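Accueil Cuisine Salle d'eau Buanderie Tutoriels Contact

Ranger l'éponge dans un petit panier égouttoir (et l'y retrouver)

par Pauline Rowbotham

J'ai longtemps laissé mon éponge vivre où elle voulait. Le matin elle était au fond de l'évier, le soir derrière le robinet, et entre les deux elle passait par des endroits que je préfère ne pas reconstituer. Puis j'ai emménagé à Pirnolwood, dans une cuisine où le plan de travail fait la largeur d'un dictionnaire, et il a fallu lui attribuer un domicile fixe. Comptez 30 minutes la première fois, dont une bonne partie à chercher une règle.

Ce qu'il vous faut

Un petit panier à fond ajouré. Une éponge ordinaire, rectangulaire, sans poignée ni forme de hérisson. Une règle ou un mètre ruban, un chiffon, du vinaigre blanc, une vieille brosse à dents. Une table dégagée, aussi, ce qui chez moi suppose de négocier avec le courrier.

Choisir le panier

Mesurez l'éponge avant d'acheter. Je sais, personne ne mesure une éponge. La mienne fait 12 centimètres dans le sens de la longueur, et je l'ai appris en rentrant avec un joli modèle Ander dans lequel elle tenait à condition de la plier en deux. Il sert maintenant aux élastiques.

Regardez ensuite le fond. Les fentes doivent être assez larges pour que l'eau passe et que la brosse à dents y entre, car il faudra bien les nettoyer un jour. Un fond décoratif percé de trois trous minuscules est un bol. Si le fond se démonte, prenez celui-là, même s'il est d'une couleur regrettable.

Pour les parois, j'aime le plastique translucide. On voit tout de suite s'il stagne quelque chose. L'opaque est plus élégant et permet d'ignorer le problème jusqu'à ce qu'il sente.

La forme est affaire de coin disponible. L'ovale se glisse bien derrière un robinet et n'a pas d'angles où la mousse s'installe pour l'hiver. Le rectangulaire range mieux deux éponges côte à côte. Ne prenez rien de rond, vous perdriez de la place de chaque côté.

L'essai sur table

Avant de coller, visser ou ventouser quoi que ce soit, essayez le couple panier-éponge sur une table.

1. Posez le panier devant vous, un peu plus loin que les mains, à la distance où il sera de l'évier.

2. Présentez l'éponge debout, sur la tranche, et laissez-la descendre. Elle doit se loger sans qu'on pousse. S'il faut le pouce, le panier est trop étroit et vous finirez par la poser à côté.

3. Ressortez-la d'une seule main. Si le panier vient avec, il est trop léger ou trop serré. Un modèle à ventouses règle le premier cas, rien ne règle le second.

4. Recommencez avec l'autre main. Le soir, la bonne main tient toujours une casserole.

5. Mouillez l'éponge, essorez-la comme vous le faites d'habitude (soyez sincère) et refaites un tour. Une éponge mouillée est plus épaisse que la même au sec, et beaucoup moins coopérative.

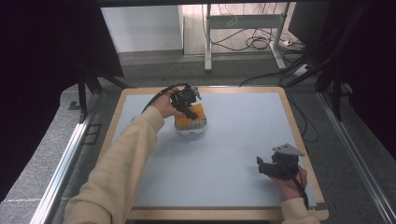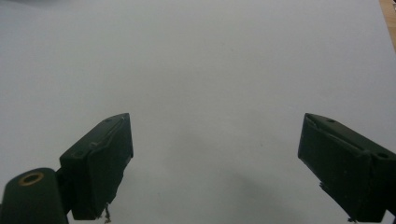
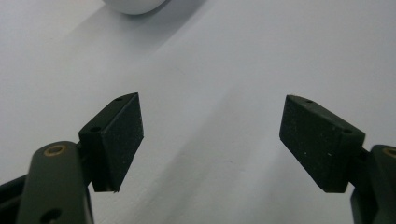 Le panier ovale à fond gris ajouré, et le rectangle jaune orangé hors du panier :

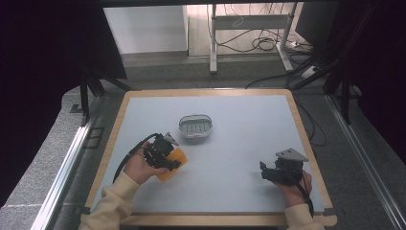 Vaut-il mieux ranger l'éponge debout ou à plat ?

Debout, sur une de ses longues tranches. L'eau descend vers le fond ajouré et les deux grandes faces restent à l'air. À plat, la face du dessous repose dans ce que celle du dessus vient de rendre. Si votre panier est trop bas pour qu'elle tienne debout, inclinez-la contre une paroi, c'est déjà mieux.

Trouver l'emplacement

Chez moi le panier est à gauche du robinet. Je suis droitière, je l'avais donc mis à droite, et pendant tout un mois de septembre j'ai heurté le panier en attrapant la poêle. À vous de voir où passe votre coude.

Quelques endroits à éviter : sous le jet, où l'éponge prend une douche à chaque verre d'eau ; contre la plaque de cuisson ; à l'intérieur du placard, porte fermée, idée que l'on a tous une fois et que l'on regrette au bout de trois jours. Évitez aussi le rebord de fenêtre si vous avez un chat.

Si votre évier n'a pas d'égouttoir, il faut quelque chose sous le panier. Une soucoupe fait l'affaire, à vider le soir. J'ai une soucoupe Kershaw dépareillée qui n'attendait que cette humiliation. Laissez un petit jour entre les deux, deux bouchons de liège coupés en rondelles conviennent très bien, autrement le fond du panier trempe et on n'a rien gagné.

Fixer, ou pas

Sur un évier en inox bien plat, les ventouses tiennent si l'on dégraisse avant. Passez le chiffon au vinaigre, rincez, séchez vraiment, appuyez fort et laissez le panier vide jusqu'au lendemain. Sur du grès ou de la résine granitée, comme mon évier Rotano, elles tiennent jusqu'au moment où vous tournez le dos. Là, je pose simplement le panier et j'accepte qu'il bouge.

L'adhésif double face marche aussi. Il marche même trop bien, demandez à mon ancien propriétaire.

L'entretien

Une fois par semaine, videz le panier, rincez-le à l'eau très chaude et passez la brosse à dents dans les fentes du fond, dessus puis dessous. S'il y a du calcaire, laissez tremper dans un mélange moitié eau, moitié vinaigre blanc pendant que vous faites autre chose. Pas de vinaigre et de javel ensemble, jamais, même si le calcaire vous nargue.

L'éponge, elle, se change. Je note la date au feutre sur l'emballage du lot et je remplace au bout de 21 jours. Avant cela si elle s'effrite ou si elle sent quand on l'approche du nez, test désagréable mais fiable. L'ancienne descend d'un grade et part faire les plinthes, puis le vélo, puis la poubelle.

Quand ça ne va pas

L'éponge reste trempée : elle est mal essorée, ou le panier est collé au mur. Décalez-le de deux doigts.

Le panier bascule quand elle est dedans : elle est trop haute pour lui. Couchez-la sur la longueur ou coupez-la en deux avec de bons ciseaux, une demi-éponge lave aussi bien les tasses.

Il y a déjà autre chose dans le panier : c'est classique. Un bouchon d'évier, une bague, un tampon en métal qui rouille sur tout le monde. Le tampon va dans sa propre coupelle. La bague, voyez avec l'intéressé.

Les autres continuent de laisser l'éponge au fond de l'évier : je n'ai pas de méthode. J'ai essayé l'étiquette, elle s'est décollée avec la vapeur et je l'ai retrouvée sur l'éponge, au fond de l'évier.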